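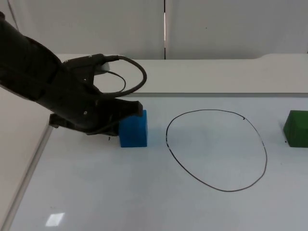
Cable snag (robot grippers)

A cable snag is what happens when the wire feeding a robot's gripper catches on something while the arm is moving. I've been keeping this page of the shop wiki going for a while now, and it's the fault I get asked about most, so I'm going to go through it the way I'd tell it to you over coffee. If you came here for dropped parts or slipping jaws, those have their own pages.

What it is

Most small grippers get their power and signal through a cable that leaves the housing, loops around and comes back in somewhere else. The loop has to be there! The wrist turns, the cable needs slack, and if you pull it tight you'll break a wire inside the jacket sooner or later. But slack sticks out, and anything that sticks out can hook on a fixture, a screw head or the arm itself (I've seen all of these, and the screw head was my own fault).

People also call it a hang-up or a loop catch. Tanvir Marikar at our Postmont site says "lassoing," and I kind of love that, but please don't write it in the fault log or we can't search for it.

How it shows up

The classic sign is a gripper that works perfectly in one spot and acts up in another. On a block-moving job you might see the arm pick up a foam cube fine, swing toward the drawn target, and stop a little short with a following error. Or the jaws lose signal for a moment and open. Foam is forgiving, so a dropped cube hurts nothing, and that's exactly why folks shrug it off and hit reset. Please don't. A cable that has been yanked twice is a cable I'd want to look at.

Sometimes there's no error at all. The arm just lands slightly off, always in the same direction, and you spend an afternoon redoing the calibration. Been there.

The Brarum case

The one everybody brings up is the Brarum cell, back in August. It had run 1,851 cycles on a simple pick-and-place routine with no trouble, and then the gripper went dead partway through a move. Lakmal Kanagaratnam pulled the cable and found two broken conductors right where it bent back into the housing. The jacket looked fine from the outside, just a bit shiny on the inner side of the bend.

What had changed was the path. Somebody (okay, me) had added a wrist turn to bring the jaws in at a nicer angle, and every cycle after that the loop caught on the housing and popped free again. Nearly 40 minutes of log video went by before Lakmal spotted it. I had watched the same video and missed it completely.

Checking for it

Run the whole path at low speed with the jaws empty, and watch the cable instead of the fingers. Stay outside the guarded area while it moves. If you need to touch the loop, stop the arm and lock it out first, even for a quick tug, because a snagged arm can let go suddenly when the cable comes free.

Then run it again with the wrist at both ends of its travel. Haque clips are what we use for holding the loop down, one at the housing and one on the forearm. Leave enough slack for the full turn and don't cinch them hard.

See also: Dropped part; Following error; Erico cell, cable replacement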